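Subject: Re: [irnness-neighbors] Winter hours for the tool shed and the toy shelf

> The shed committee would like to keep the Saturday-style hours through spring.
> Last November we were open 8 hours a week and lent out 80 items. Could we
> do 10 hours if two more people took a key?

I can take a key. Mornings are better for me than evenings, and I would want the side door lock looked at first. It sticks when the temperature drops, and last week I had to lift the handle with one hand and turn with the other.

On the extra hours, I'd say try it for a month. Most of the 80 loans were snow shovels and the two long ladders, so the number may fall once the weather turns. The Kingi drill came back without its charger. If you have it at home, leave it in the box by the door.

The toy shelf is also getting full. Play food goes out more than anything else on it, so please keep the sets together when you return them.
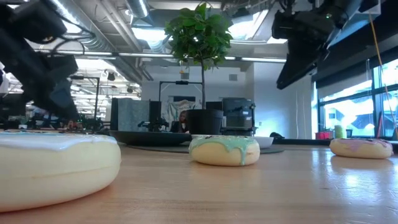

Irnness, January 2019

Three toy donuts, with white, mint green and pinkish icing, are on the shelf list under play food. Loans are for two weeks, same as the tools. Wipe things down before you bring them back, and put puzzles in a zip bag with the name of the puzzle on it.

We have 11 puzzles with pieces missing. I would like to put those in the free box on Trovico Street unless someone objects.

One more item on the shed: the Linutness end of the path has not been salted. I called the town and was told to call again. If you are bringing back anything heavy, use the alley and park by the fence.

Reply to the list about the hours, please, and to me directly about the charger.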